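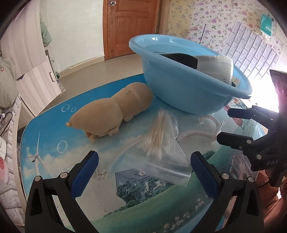

Figure 1. Tabletop with plush animal and light-blue basin.

Energy and Public Decisions
Unit 4: Pumped Storage and the Electric Grid
Course handout, revised 8/23/19
Instructor: Vimala Shetty
Discussion sections: Ekene Dauda, Karthikeyan Thevar

Purpose of this unit

Unit 3 dealt with generation, and in particular with the fact that electricity must be produced at almost the same moment it is used. Unit 4 takes up storage. The main technology considered is pumped storage hydropower, which remains the usual point of comparison for newer methods. Students should finish the unit able to estimate the energy held in a reservoir, to explain where losses occur, and to read a project proposal with some care.

The reading for the week is the Kutunar case packet. Students who missed the last lecture should also review the notes on peak and base demand before attempting the problems.

4.1 Basic arrangement

A pumped storage plant has two bodies of water at different elevations, joined by a tunnel or pipe. When electricity is plentiful, the plant draws power from the grid and pumps water to the upper reservoir. When electricity is scarce, the water is released and passes through turbines on its way to the lower reservoir. In many plants a single machine serves as both pump and turbine, turning one way to lift water and the other way to generate.

The plant is not a source of energy in the way that a conventional dam on a river can be. Over any full cycle it returns less electricity than it takes in. Its value lies in timing. A unit of electricity at three in the morning and the same unit at six in the evening may differ greatly in usefulness and in price, and the plant moves supply from one hour to the other.

Two types should be kept apart:

Open loop. One or both reservoirs are connected to a natural stream or lake. Inflow from the stream may add to generation, and the effect on the stream must be studied.

Closed loop. Neither reservoir is continuously connected to a natural body of water. After the first filling, water is added only to replace what is lost to evaporation and seepage.

4.2 Energy in the upper reservoir

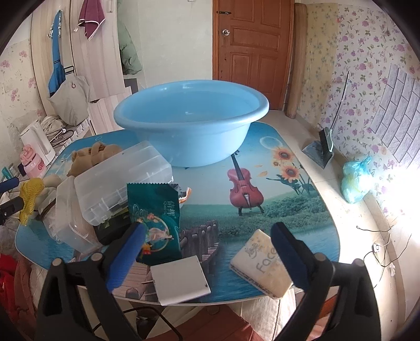

The energy stored in raised water depends on three quantities: the mass of the water, the strength of gravity, and the height through which the water can fall. In symbols, E = mgh, with mass in kilograms, g equal to 9.81 meters per second squared, and height in meters. The vertical distance between the two reservoirs is called the head. The same expression holds at every scale. The clear water in the light blue basin on the low table has stored energy relative to the floor, and raising the table would increase it in direct proportion. A liter of water has a mass of one kilogram, so each liter lifted by one meter gains 9.81 joules. A small household lamp uses that much in a second or two.

The conclusion to draw is that gravity storage needs a great deal of water, a great deal of height, or both. Doubling the head has the same effect on stored energy as doubling the volume. It also halves the flow needed for a given power, which allows smaller tunnels and machines. This explains the preference of designers for steep ground, and it also explains why so many proposals are found in places valued for their scenery.

Note that h is the height of fall and not the depth of the reservoir. A common error on past problem sets was to use the height of the upper dam. Where the reservoir is deep compared with the head, an average water level should be used.

4.3 Worked case: the Kutunar proposal

The Kutunar project is a closed-loop plant put forward by the developer Fluvar. The packet gives the following values:

Average head: 193 meters
Usable volume, upper reservoir: 20 million cubic meters
Rated generating output: 600 megawatts
New transmission line: 28 miles

Step 1. A cubic meter of water has a mass of 1,000 kilograms. Over a head of 193 meters its stored energy is 1,000 x 9.81 x 193, or 1.89 million joules. One kilowatt-hour is 3.6 million joules, so each cubic meter holds 0.526 kilowatt-hours.

Step 2. Multiplying by the usable volume gives 10.5 million kilowatt-hours, or 10.5 gigawatt-hours.

Step 3. Not all of this reaches the grid. If 90 percent is recovered on the way down, the plant can deliver 9.5 gigawatt-hours.

Step 4. Dividing by the rated output of 600 megawatts gives 15.8 hours of generation at full power.

Power and energy must be stated separately. A proposal described only as "600 megawatts" tells the reader how fast the plant can deliver electricity and says nothing of how long it can continue. A battery installation of the same power might run for four hours. Press coverage frequently reports one number without the other, and students should watch for this in their own writing.

4.4 Losses

Losses occur in both directions. In pumping, the motor and pump convert some electricity to heat, and friction in the tunnel absorbs more. In generating, friction acts again, and the turbine, generator and transformer each take a share. If 90 percent is retained on the way up and 90 percent on the way down, the round-trip efficiency is 0.90 x 0.90, or 81 percent. The two figures are multiplied and never averaged.

To deliver 9.5 gigawatt-hours, the Kutunar plant would have to purchase 11.7 gigawatt-hours. The difference is a real cost. It is acceptable when the electricity used for pumping would otherwise go unused, or when it is much cheaper than the electricity replaced. It is harder to defend when the pumping power comes from a fuel-burning plant kept running for the purpose. The source of the pumping power should therefore be the first question asked about the climate benefit of any storage project.

4.5 Arguments in the public record

The packet includes statements from the public hearing held in October. Students should read them for the structure of the argument as well as for the facts claimed. The summaries below are brief and do not replace the originals.

Heriberto Salinas, for Fluvar, argues that the region will add wind and solar capacity whether or not the plant is built, and that without storage a growing part of that output will be curtailed. He treats the long working life of the dams and tunnels as the main advantage over batteries.

Saranya Nambiar, for the Panicker Valley landowners, accepts the need for storage but disputes the site. Her statement concentrates on the transmission line, which crosses farmland, and on the water required for the first filling. She asks that the filling be spread over several wet seasons - a condition the developer has neither accepted nor refused.

The town of Wevthorpe takes no position on the plant itself. Its statement concerns road traffic during construction and the terms on which property tax would be paid.

Observe that these parties do not disagree about the physics. They disagree about who should bear the costs, which alternatives deserve comparison, and how much weight to place on benefits that arrive decades later. Calculations of the kind in section 4.3 can narrow such a dispute. They cannot settle it, and a paper that presents them as a verdict will be marked down.

4.6 Points often missed

Water loss. A closed-loop plant still loses water to evaporation. In a dry climate the yearly replacement may be a larger issue than the first filling.

Rapid changes of level. The upper reservoir may rise and fall by many meters in a day. It is rarely suitable for boating or fishing, and claims of recreational benefit should be read closely.

Services other than energy. A plant of this type can change output quickly and can help restart the grid after a blackout. These services have value even on days when little energy is moved.

Price effects. The plant earns its income from the gap between low and high prices. As more storage is built, that gap tends to shrink. A forecast based on present prices may overstate revenue.

4.7 Problems

1. Recalculate the stored energy at Kutunar for an average head of 150 meters, leaving the volume unchanged. State how many hours of full output are lost.

2. Find the flow of water, in cubic meters per second, required to deliver 600 megawatts at the stated head with 90 percent recovery. Show the units at each step.

3. Suppose pumping power costs 3 cents per kilowatt-hour and round-trip efficiency is 81 percent. At what selling price does the plant just cover the cost of its electricity? List two other costs that this price leaves out.

4. In one page, compare the Salinas and Nambiar statements. Identify one claim in each that could be tested with data and one that rests on a judgment of value.

Written work is to be submitted in section. Problems 1 through 3 may be discussed with classmates, but each student must hand in separate work. Problem 4 is to be done alone. Mr. Thevar's section will go over the solution to Problem 2 at its next meeting, and students in the other section may attend if seats are available.

Unit 5 begins with compressed air and thermal storage. Bring the Kutunar packet, as the cost tables will be used again.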